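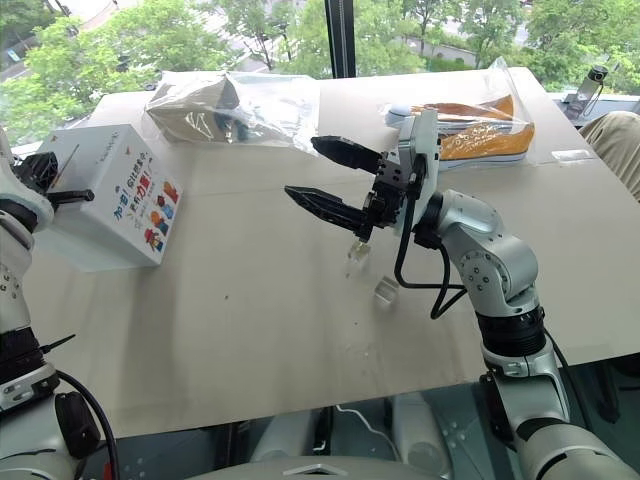

Diario de mantenimiento. Célula bimanual, laboratorio de manipulación de Iltwood.
21 de julio de 2023

Se inicia la jornada con la revisión del brazo derecho, pendiente desde que el turno anterior anotó un error de seguimiento en la muñeca. El registro del controlador recoge 197 avisos del mismo código, todos con el antebrazo extendido hacia el centro de la mesa. El brazo izquierdo no presenta avisos.

Con el equipo consignado, se comprueba el apriete de los tornillos de la brida. Dos estaban por debajo del par indicado en la ficha interna y se corrigen. A continuación se examina el cable negro que sale de la brida y vuelve por el antebrazo hacia el codo. La curva en U resulta amplia y conviene que siga siéndolo: en diciembre se acortó el recorrido y hubo que sustituir el conector a las pocas semanas. Se limpian los contactos y se vuelve a montar.

Las puntas de la pinza se revisan con galga. El dedo inferior muestra un desgaste leve en el extremo, dentro de tolerancia. Queda solicitado a Pradix un juego de repuesto, referencia 271, sin carácter urgente.

Restablecida la tensión, se ejecuta la rutina de aproximación a velocidad reducida, con los dos cubos transparentes como piezas de referencia. Faizal Entili supervisa desde el pupitre. Tras 75 ciclos no se repite el aviso. La aproximación a los cubos sigue siendo la prueba más exigente para la calibración visual, dado que las piezas apenas contrastan con el tablero claro; se propone repetirla por la tarde, cuando cambie la luz de la ventana.

La zapatilla y el objeto oscuro embolsados y la caja de cartón corresponden al ensayo de Nugroho y no deben retirarse de la mesa hasta que este se dé por concluido.

Quedan pendientes:
Limpieza del tablero, que conserva algunas manchas y marcas.
Copia de los parámetros del brazo derecho en el servidor Zokutus.
Recogida de los cables blancos del suelo, junto al borde de la mesa.

La célula se entrega en servicio, con limitación de velocidad en el brazo derecho durante unas 6 horas. El señor Entili firma el parte.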